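Tabletops: Light Wood

Barar Furniture / Gallery / Tabletops / Light Wood

A page for the pale tops that have gone through the shop. We get asked for close views more than anything else, so the gallery is mostly surface and very little leg.
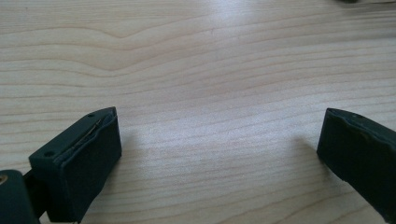 Zitberg table, pale top. The grain runs the length of the view and dips into a shallow V at upper left.

Click the picture for the larger size. The grain shows better on a full screen than on a phone.

About the grain

Most of the lines on this top go side to side with a fine wave in them. The dip at upper left is the part people notice first. The lines bend down, come to a soft point and rise again toward the middle. Lower down they get closer together and spread out like the lines on a contour map.

We turned the top twice before deciding which edge should face the room. With the V on the far left it sits away from the chair, and the tighter lines are closer to the person working there. The customer had asked for it the other way and changed her mind when she saw it on the legs.

About the color

Creamy beige, with faint streaks that lean pink in some places and gray in others. Some of the grain lines are a darker tan. There is no stain on the Zitberg. Customers sometimes ask us to even out a pale top with a tint, and we will do it, but the streaks go flat and you don't get them back without sanding.

Expect the color to warm up over the first couple of years. If you keep a lamp or a tray on the table, move it now and then during that time. Otherwise you will have a lighter patch in the shape of the lamp.

About the finish

Clear and smooth, with some shine. The bright patch in the upper middle is light coming off the surface, and it makes the wood look whiter there than it is. You will get the same effect at home under a ceiling light or across from a window. If glare bothers you when you read or work, ask for the matte finish. It costs the same and takes a day longer.

Matte shows greasy fingerprints more than the shinier finish does. On a desk this hardly matters. On a kitchen table you will be wiping it more often.

Size

The Zitberg is made as a worktable, 44 inches long and 24 inches deep. It can be made longer. We don't make it any deeper, as the frame underneath was drawn for that depth and the legs start to look thin under anything bigger.

Height is standard desk height unless you tell us otherwise. Send the height of your chair arms if you want them to go under.

Looking after a pale top

Dust with a dry cloth. For anything sticky, use a damp cloth with a drop of dish soap, then wipe dry.

Coffee and red wine should come up if you get to them the same day. Ink is harder. Try soap first and call us before you try anything stronger.

Put a mat under hot dishes. Heat marks on this finish are cloudy white and sometimes fade by themselves over a few weeks.

No furniture polish with silicone in it. It makes later repairs difficult.

Felt pads on anything ceramic. Replace them when they pick up grit.

Samples

Sample blocks are $2 each and come with the clear finish on one face and matte on the other. They are cut from offcuts, so the grain on a block will be straighter and plainer than what you see on a full top. Use them for color and shine. For grain, ask us to send pictures of the boards we have on the rack, and tell us which end you like.

Please look at the sample in the room where the table is going, in the morning and again with the lamps on. Pale wood changes a good deal between the two.

Other pages in Tabletops

Spanos: dark tops, oil finish
Prerkis: round tops up to 40 inches across
Edges and corners
Repairs, before and after

The Zitberg is made to order. Lead time is on the order page and is updated when it changes. The Prerkis page is short at the moment and will have more tops on it after December.

Back to gallery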